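家纺标签应当写清楚的几件事

家用纺织品的洗涤标签,多数人只看一眼温度数字,然后剪掉。这个习惯有它的合理性:现行标签上的信息,对日常洗护的指导作用确实有限。五个图形符号,一行成分含量,一个执行标准编号,加上生产者名称和地址,信息密度看似不低,但用户需要做的决定,大部分在标签上找不到依据。本文的观点是,毯子、床盖、沙发套一类的大件绒面织物,标签应当补充三项内容:吸水后的质量、尺寸变化率、绒面恢复条件。下面分别说明。

先说现有标签的来历。洗护符号体系的设计目标是规定“不致造成不可恢复损伤的最剧烈处理程序”。也就是说,水洗槽里写的40,含义是最高温度40摄氏度,它没有推荐用40摄氏度洗。槽下面加一条横线,表示缓和程序;加两条,表示非常缓和。三角形对应漂白,方框内的圆对应翻转干燥,圆内一个点为较低温度,两个点为常规温度。这套逻辑对衬衫、床单很好用,因为这类织物的失效方式主要是褪色、缩水和起皱,都与温度和机械力直接相关,给出上限便足够。

绒面织物的失效方式不同。常见的法兰绒、珊瑚绒和长毛绒毯,纤维以聚酯为主,聚酯本身的吸湿率很低,标准大气条件下的公定回潮率只有0.4%。于是很多人推断,聚酯毯洗后应当容易干,也不会太重。这个推断混淆了两个量。回潮率描述的是纤维内部吸收的水分,而绒面织物入水后的增重,主要来自纤维之间毛细空隙中保持的水。绒毛越密、越长,空隙体积越大,滞留的水越多。纤维本身不吸水,与整件织物不含水,是两件事。

这就引出第一项内容:吸水后的质量。家用滚筒洗衣机标称的额定容量,以干衣质量计。一台标称8公斤的机器,8公斤的标准负载由棉质床单、枕套和毛巾组成,折叠方式和装填顺序都有规定。一条双人绒毯的干重也许只有两公斤多,按数字看,占用不到额定容量的三分之一。实际放进去,筒已经装满,水难以进入毯子中部,脱水时又容易贴在一侧形成偏心载荷。机器检测到不平衡,降低转速或反复重新分布,最后以较低转速结束程序。用户拿到手的是一条滴水的毯子,归咎于机器,维修人员上门,检查结果一切正常。

如果标签上有一行“充分浸湿并静置沥水后的质量”,同时给出“建议最小筒容积”,用户就有了判断依据。测定方法不复杂:调湿后称干重,常温水浸没,平铺在网架上静置规定时间,再称一次。两次质量之差除以干重,得到静置含水率。这个数值对同一面料规格相对稳定,生产企业只需在面料定型时做一次,不必逐批检验。

我手头有一份自己做的记录,样本量不大,不宜外推,但可以说明问题。去年秋季到今年4月,我陆续对33件家用绒面织物做了浸湿称重,其中有毯子,也有沙发套和宠物垫。静置含水率最高的一件为259%,即一公斤干重的织物,沥水之后仍带着两公斤半以上的水。这一件是双面绒结构,标签上只写了聚酯纤维100%和缓和水洗,与旁边一件单面短绒的薄毯标签完全相同。两件织物的洗护难度相差悬殊,标签上没有任何一个字能反映出来。

含水质量还关系到晾晒。阳台伸缩晾杆、折叠晾架、粘贴式挂钩,都有标称承重,而用户几乎无从得知自己挂上去的东西有多重。晾架变形、墙面锚固松脱一类的投诉,处理起来很困难,原因就在于事后无法还原当时的载荷。标签给出含水质量之后,责任边界会清楚得多。

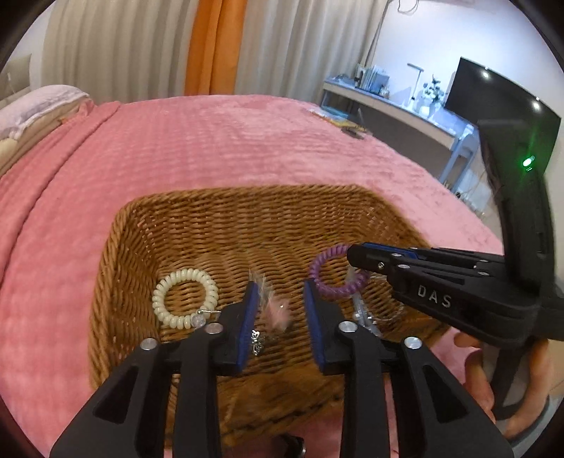
第二项内容是尺寸变化率。现行产品标准对水洗尺寸变化率有合格限值,检验报告里也有实测结果,但结果不上标签。对毯子而言,经纬向各缩百分之二三影响不大;对沙发套、床笠和定制床盖,影响就很直接。一件套在3人座沙发上的绒面套,长度方向收缩3%,两米多的长度要短去六厘米以上,拉链能否合上就成了疑问。用户遇到这种情况,客服的答复通常是“在国家标准允许范围内”。这句答复在技术上没有错误,可是用户购买时并不知道允许范围是多少。

有意见认为,把尺寸变化率印在标签上会引起误解,普通消费者分不清限值与实测值,也不清楚负号代表收缩。这个顾虑可以通过表述方式解决。标签不必写“水洗尺寸变化率:经向-3.0%”,可以写“按本标签洗涤后,长度最多缩短3%”。后一种写法把条件和结果放在同一句话里,读者不需要任何背景知识。食品标签早已做到把每份含量与参考值并列,纺织品标签没有理由做不到。

另一种意见从成本出发。多印一行字的油墨成本可以忽略,真正的成本在于标签版本管理。同一款毯子,秋季用甲厂坯布,冬季换成乙厂坯布,手感相近,缩率不同,标签便要跟着更换。企业担心的是换布之后忘记换标,由此形成不合格批次。我理解这种担心,但它说明的恰恰是管理上的缺口:面料供应发生了足以改变洗护结果的变化,而产品在销售端仍以同一个货号出现。标签只是让这个缺口显露出来。

小型品牌在这方面并不一定落后。Potodo的绒毯在附页里列有干重、推荐筒容积和洗后长度,三项数据印在一张卡片上,字号偏小,但内容齐全。Prarkska的做法是把数据放在网页,标签只留一个二维码。我不赞成后一种方案。标签的使用寿命应当与产品一致,一条毯子使用十年很常见,网页地址能否保持十年则没有保证。二维码可以作为补充,不能承担基本信息。何况缝在侧缝里的水洗标经过几十次洗涤,印刷边缘模糊,二维码的可读性下降得比文字更快。

第三项内容是绒面恢复条件,这一项争议最大,也最缺少现成的测试方法。聚酯绒毛经过高温热定型获得直立状态,后续使用中若在受压的同时受热,绒毛会在新的位置上重新定型,表现为倒绒、结块和手感发硬。聚酯的玻璃化转变温度在70摄氏度上下,随结晶度和取向度有所变化。翻转干燥的常规档,排气温度可以接近甚至超过这个区间,而毯子在筒内受到自身重量的挤压。很多用户反映的“烘过一次就不软了”,机理多半在此。

标签对翻转干燥只有允许、低温允许和不允许三种表达。生产企业为求稳妥,往往一律标为不可翻转干燥。这种标法保护了企业,却把用户推向另一个难题:冬季室内湿度高,一条含水量很大的厚毯自然晾干可能需要两三天,期间容易产生异味。用户最终还是会使用烘干机,只是在没有指导的情况下使用。较为合理的标签应当说明:在什么温度以下可以烘,烘到什么程度应取出,取出后是否需要趁绒毛松散时抖动或梳理。

Wasilewska曾有一份面向洗衣店的护理说明,写法值得参考。它把干燥分成两段,前段低温翻转,后段平铺晾至全干,并注明两段的分界以绒面不再成簇为准。这个判据是感官性的,不够严格,但可操作。实验室偏好用含水率作为分界,家庭里没有人会在烘干中途取出毯子称重。写给用户的条件,应当以用户能够观察到的现象来表达,这是编写护理说明的基本要求,在标准文本里反而经常被忽略。

测试方法也并非无从下手。可以规定一种压缩加热的预处理,再测量绒面厚度的恢复率;厚度测量的器具和加压条件在地毯检验中已经成熟,移植到毯类只需调整压强。至于手感,目前各家仪器的结果相关性较差,不建议写入标签,写“柔软”更没有意义,因为所有企业都会这样写。

以上三项之外,关于标签位置也有话要说。大件织物的水洗标通常缝在短边一角,长度几厘米,材质为涂层尼龙带。它的边缘硬,接触皮肤有刺痒感,这是用户剪标的首要原因。剪掉之后,洗护信息随之丢失。对于毯类,把标签改为直接转印在包边上,或者缝在长边中部的包边夹层内侧,都可以减少剪标。转印的耐洗性现在已经不是障碍,140次家庭洗涤之后仍可辨读的转印油墨在工业制服领域早有应用,成本高于织带,但对单价较高的毯类产品可以承受。

字号同样需要规定下限。目前对图形符号有“清晰易辨”的要求,没有数值。我见过高度不足两毫米的成分说明,在室内照明下很难读取。老年用户读不清标签,便按经验处理,而经验多来自棉织物,用在聚酯绒上容易出错:水温偏高,洗涤剂过量,漂洗不足。洗涤剂残留在绒毛根部,干后发硬,常被误认为是面料老化。建议汉字高度不小于2.5毫米,数字与汉字等高,温度数字可以再大一级。

柔顺剂的问题也顺带说明。阳离子型柔顺剂在聚酯表面的吸附量有限,过量使用会形成不均匀的膜,降低后续洗涤的润湿速度,绒面出现发黏的触感。现行符号体系里没有柔顺剂的符号,企业若想提示,只能用文字。多数企业不提示,少数企业写“请勿使用柔顺剂”,不注明缘由和剂量。这里不需要新增符号,一句“柔顺剂不超过常用量的一半,或不用”便可。

在推行方式上,我倾向于先从推荐性标准开始。强制性标准修订周期长,涉及面广,一旦把测试方法尚不成熟的项目写进去,检验机构之间数据不一致,反而损害标签的可信度。含水质量和尺寸变化率两项条件成熟,可以先行;绒面恢复条件宜先以附录形式给出测试方法,积累两到三年数据后再定限值。Trallardale的公共洗衣房在墙上张贴过一张按织物结构分类的装载表,双面绒单列一行,规定单独洗涤且不超过筒容积的三分之二。一张表没有法律效力,但比标签上的任何一个符号都更接近用户要回答的问题:这件东西能不能放进这台机器。

洗衣机企业也应当承担一部分工作。说明书里的装载建议仍以公斤为单位,对绒面织物没有参考价值。按容积表述并不困难,筒壁上压一道刻线即可,刻线以下为蓬松织物的最大装载位置。程序名称也需要约束,同样叫“毛毯”程序,不同机型的水位、转速和漂洗次数差别很大,有的针对羊毛毯设计,有的针对聚酯毯设计,用户从面板上看不出来。标签写“使用毛毯程序”,在这种状况下等于没有写。

纺织品标签与洗衣机面板分属两个行业,各有各的标准归口单位,术语也不统一。纺织方面说“缓和程序”,家电方面说“轻柔”“精细”“呵护”。至少应当有一份对照表,规定面板上的程序名称满足哪些机械作用和温度条件时,才可以对应标签上的一条横线或两条横线。这份对照表所需的数据,两个行业的检验室里都有,合并起来的工作量不超过一个普通标准项目。

最后补充一点关于成分标注的意见。“聚酯纤维100%”在绒面织物上几乎不传递洗护信息,真正有区别的是底布结构、绒高和单位面积质量。单位面积质量目前多见于电商页面,数值的测定条件不明,有的含包边,有的不含,同一件产品在两个页面上可以相差几十克。若要印在标签上,应统一为去除包边后的调湿质量,以克每平方米表示,允许偏差控制在正负5%以内。绒高以毫米表示,双面绒分别标出正反两面,测量时绒毛取自然状态,不加压,不梳理。

2024年11月14日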